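robot club update, quick one

ok so I have maybe twenty minutes before I have to leave for work, so this is going to be choppy. Sorry in advance.

August was a mess. Good mess. We lost the big room at Punville and got moved to the small one upstairs, which has two outlets and no AC. Bring a fan if you're coming. Bring a power strip too.

Where we are: the folding project. For anyone new, the Lastville meet has a laundry challenge this year and we signed up for it before reading the rules all the way through. Towels, shirts, one "bulky item." The bulky item is worth the most points. Of course it is. So everybody has been taking grippers home and doing practice grabs on whatever is in the house, and we train on those.

Count as of last night is 2,481 grabs. Of those, 802 are bulky stuff, coats and comforters mostly. Way better than where we were in June when it was all dish towels and my one gray hoodie. The hoodie is in so many clips that the model is basically a hoodie expert.

Things that went wrong:

Charging. Three of the batteries came back dead and I had to drive back to Ovetti's for spares. Please please charge before you hand it off.

File names. If I get one more folder called "new new" I'm quitting.

Short clips. Some of you are starting to record after you already have hold of the cloth. We need the reach too. Start early, let it run, stop late.

Colton Morin rewrote the sorting script and it takes almost no time now, it used to run all night on my laptop. Huge. He also found out that half my labels said "sleve". Fixed. Thanks Colton.

Puffy things are still the hard part. Grab the fabric in the flat middle of a panel and it just squishes, you get a pinch of nothing and then it slides off. Seams are better. Collars are best, there's enough layers there for the fingers to bite on. 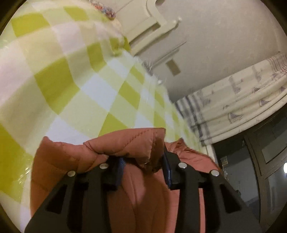

So for the next two weeks I want collars and seams, on anything padded. Different colors, different rooms, stuff behind it, whatever. Messy backgrounds are fine, the meet isn't going to be in a clean white box. Go slow on the lift. Slower then you think.

Also need somebody to take over the MacPherson loaner form, it's one page and I keep forgetting it.

Oh and snacks. I did the last 3. Somebody else's turn.

ok leaving now, will post the room times tonight if I remember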